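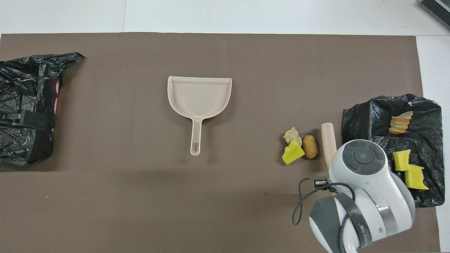 Dustpan, black trash bags and sorting items on the Trurkwood bench.

By the Botulley web desk
April

Trurkwood Bench: Demonstration Unit and Open Day

The Trurkwood is a tabletop cleanup bench for teaching labs and small research groups. Botulley supplies it as a complete station: table, two arms with two-finger grippers, brown work mat, bins with liners, and a kit of household items. A single-arm version can be ordered on the same table.

The bench can be seen working at our Urquhart showroom every Thursday in April. Sessions start at 10 a.m. and 2 p.m. and last 59 minutes. Each one covers a short setup, sweeping and sorting tasks, and time for questions. Visitors may rearrange the items on the mat between runs.

Sweeping is the task most people ask to see. The dustpan and hand brush are ordinary household tools with no adapters on the handles.
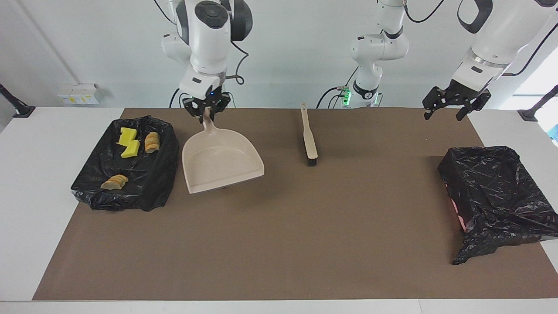

The standard grippers are used for every task in the session. Sponges, bread and other light items go into bins lined with black trash bags. Liners are replaced between groups, and we carry spares in the same size. Soft bags shift and fold during a run, so first-time users should allow extra practice on that part.

Task scripts run on Grokau, our control software, which is included with the bench. It comes with 21 starter tasks. Grokau can record each run and play it back at reduced speed, and scripts written at the open day can be taken home on a USB drive.

Table load limit: 700 newtons, spread evenly
Starter tasks: 21
Setup time: roughly half a day with two people
Item kit, replacement: $2,157

The replacement kit includes the dustpan, brush, bins and mat. Food items are not supplied. We use potatoes and bread from the grocery store and change them each morning.

Places at the open day are free but must be booked. Groups of more than six should call first so we can open the second room. Parking is behind the building, and the entrance is on the same side. Quotes are sent by email within two working days of a visit.

Contact Botulley Sales | © Botulley | Back to top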